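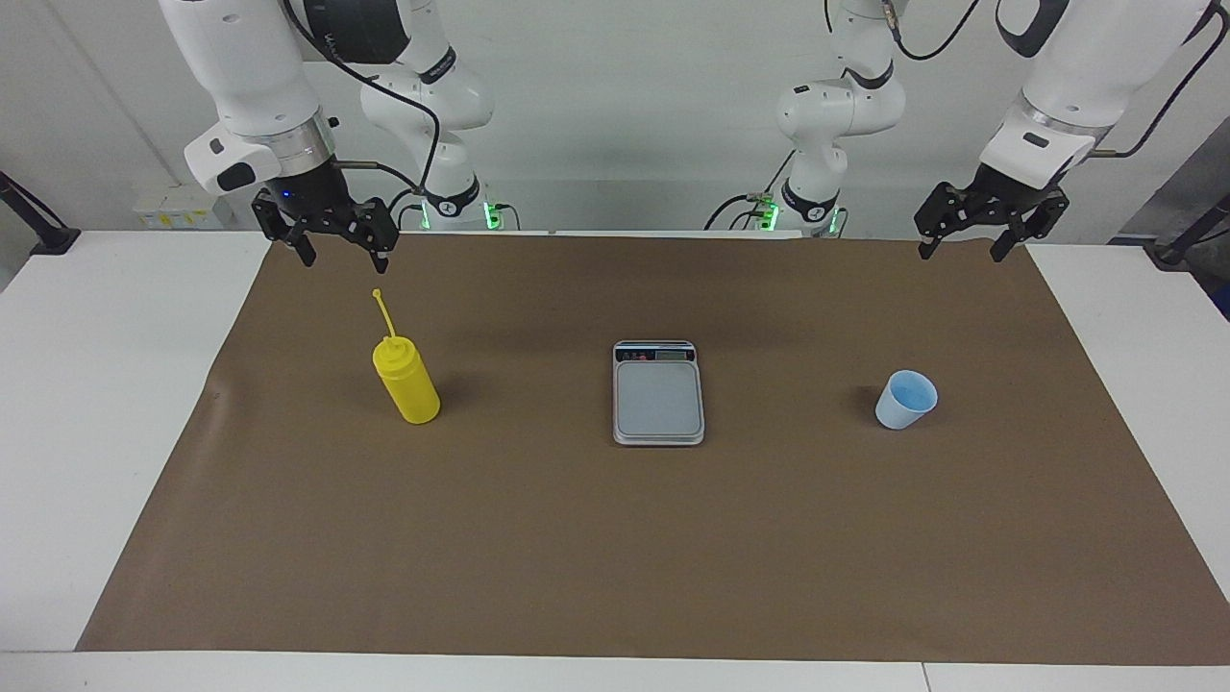

**Ticket 774 – Drordale bench, squeeze-and-weigh task failing the acceptance check**

Opened: 5 June 2019
Product: Piline two-arm controller
Status: closed, see the last entry
Priority: normal (felt like high at the time)

**What's going wrong**

Hi all, I'm logging this one for the Drordale bench. We run the squeeze-and-weigh task: right arm picks up the bottle, left arm moves the cup onto the scale, bottle gets squeezed over the cup, both go back where they came from. The Piline checker then compares the weight in the log against the target and says pass or fail.

Since we moved to the new rule set it fails on weight a lot more than it used to. The arms look fine, the grips look fine, the cup lands where it should. But the logged weight comes in low, and the checker throws WEIGHT_OUT_OF_BAND and stops the batch. Then I clear it, start again, get a couple of good ones, and it does it again. Very annoying!

What I've already done, so you don't have to ask:

- restarted the controller and both arms
- re-homed both arms with nothing in the grippers
- new batteries in the scale
- re-read the bench rules (the Schnyder sheet, current version) top to bottom

Log bundle is attached to the ticket. Happy to run anything you want, I'm at the bench most of the day.

**Update 1 – support asked for the bench rules as we really do them**

Fair question. The Schnyder sheet is what we're supposed to follow, and I've put my own comments next to each line on what happens at our bench. I'd rather be a bit embarrassed than have you chase the wrong thing.

| Rule | What we do |
|---|---|
| Nobody reaches over the mat while either arm is enabled | Yes, always. Arms get disabled at the controller first, then hands go in. |
| Objects standing, not touching each other, before enable | Yes. |
| Scale level and on the mat, platform clear | Yes, but see below about the mat. |
| Scale zeroed with the platform clear before every run | Um. At the start of every batch. |
| Both grippers open and parked above the mat before a run is counted | Yes, the controller won't let you skip it. |
| Any stop gets written down with a cause before the restart | Mostly. I've been writing "weight" as the cause, and I can see how that doesn't help anybody. |

So there's one line we've plainly been reading loosely. In the old sheet it said "zero the scale before starting" and we took starting to mean starting the batch. The new one says every run. I did read it. I just didn't *read* it, if you know what I mean.

**Update 2 – zeroing before every run**

OK, did a batch with the scale zeroed before each run, arms disabled every time I went in to press the button. It's better, but it isn't fixed. The small drift we were carrying from run to run is gone, and what's left is the odd run where the weight is low by a big chunk and then the next one is fine again. I'd half hoped that would be the end of it and I could go get lunch.

One thing I noticed while doing it. When I disable, lean in, zero, lean out and enable, the whole thing takes long enough that the scale has sometimes blanked its display before the cup gets there. It has an auto-off. I'd never paid attention to it, I guess the old pace just kept it awake.

**Update 3 – support suggested looking at settle time**

Good call, this is where it got interesting. The rule set has a settle time in it, meaning how long the controller waits after the last squeeze before it takes the weight. Ours was set to 2,000 ms. The Schnyder sheet says 3,000 ms for anything that's poured or squeezed, and 2,000 ms for solid items. I went back through our setup file and we'd copied the solid-item profile when we built this task. The sheet has them one above the other in the same table and whoever did it (me) took the wrong row.

Changed it to 3,000 and ran again. The big low readings went way down. My guess, and it's only a guess, is that the last bit hanging from the nozzle was still dropping after we'd taken the weight. I haven't filmed it close enough to say for sure.

Also went over the mat while I was in there. The paper has creases, mostly toward the left, and I wondered if the scale was rocking on one. I pressed on each corner of the scale with the arms disabled and couldn't feel anything. I've moved on from that for now, but I'm going to ask for a rule on when to change the paper. The sheet says the mat should be "in good condition" and that could mean anything – my good condition and yours might be pretty far apart.

**Update 4 – the ones that were left**

Three low runs in the last batch. I went through them in the log viewer side by side and in all of them the weight value is exactly zero, not just low. The checker puts those under the same error code as a slightly light pour, so on the summary screen they look the same. Please, please split that code! A light pour and a sleeping scale are two very different problems and I lost most of a morning treating them as one.

So yes, auto-off. The scale went to sleep between my zeroing it and the cup arriving. You can turn auto-off off on this scale by holding the zero button at power-up, and it stays off until the batteries come out. And I'd changed the batteries right before I opened the ticket, so I'd put the setting back to default with my own two hands.

**Fix, as applied**

1. Disable both arms at the controller.
2. Power the scale up with the zero button held down. Wait for the display to come back.
3. In the task profile, set settle time to 3,000 ms and save under a new version. Don't overwrite the old one.
4. Zero the scale with the platform clear before every run.
5. After any battery change, do step 2 again and write it in the bench log.

I did a full batch this way and it ran clean from start to finish, no stops.

**What I'd like changed in the rules**

I'm copying the Forkus bench on this, their setup file came from ours so they'll have the same wrong row.

- "Before every run" should be in bold, or be a prompt on the controller that you have to answer. People who used the old sheet will skim right past it like I did.
- The settle times for solids and for liquids should sit in separate tables.
- Add battery changes to the list of things that need a re-check. At the moment the list covers moving the scale and swapping the scale, and that's it.
- Say what a worn mat is.
- Keep the disable-before-reaching-in rule exactly as it is. I know the per-run zeroing makes it slow, and I know there'll be a temptation to lean in quickly with the arms parked. I had that thought myself on about the tenth run and I'd like it in writing that parked isn't the same as disabled.

On that last one, could we get the zero command sent from the controller? If the scale supports it, hands could stay out altogether between runs. Support says that's a feature request and needs its own ticket, so I'll open one in the morning.

**Closing note**

Closed from my side. The old batch results stay in the archive marked "do not use for acceptance", and the stop causes that said "weight" now say which kind, as far as I could work it out from the logs. A couple I couldn't, and those say "unknown".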